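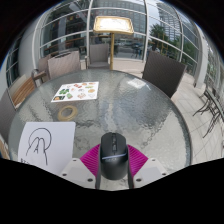
Clulanstead Manipulation Group — field diary

Wednesday, July 24, 2019

Glass table day. Should have done this in May when Volker first asked for it, but there we are.

Mouse again. Mouse is still the best object we have for the grip angle question, smooth back, narrow at the front, and the pads either sit right on it or they don't. Held it upright by the sides, wheel end up, paper and tape left on the table on purpose so there is something to steer round. Akinyi wants clutter in every run now. Fine by me, less tidying.

69 runs by lunch. Would have been more but I had the grip width set wrong for the first 6 and had to bin them and start over. Wrote it on my hand this time.

Worry of the day is the glass. Rippled top, everything behind it comes back up as wobbly streaks, and the tracking leans on corners and edges that stay put. Reflections don't stay put, they slide when you slide. Bořivoj's fix is to throw away any point that moves the wrong way for its depth, and on the replay from the morning it kept 25 points in the worst stretch. Thin, but it held on. Without the fix the path drifted off sideways and the wrist came out under the tabletop. Laughed, then didnt.

Lots of window behind too. Bright sky one way and dim the other, exposure jumps when you turn. Need to turn slower — or lock it. Ask Roswitha N. which she wants, and ask before Friday, she'll be at Famurcombe after that and won't answer.

Total now 2225 counting the wood tables. Roswitha Lenz says the split should be by table and not by run, otherwise the test set is just the training set in a hat. She's right, annoying, means redoing the lists tonight.

First numbers with the Rana split: pick fine, put-down poor. It lets go too high on glass. My guess is it can't tell where the surface is and goes by the table rim, but that is a guess, no plot yet.

To do
new pads, left one is squeeking
check the clock offset agian, camera vs width reading
tape run, same table, same light if possible
send Volker the bad replay

Back hurts. Chairs tomorrow, Mastau place if they ring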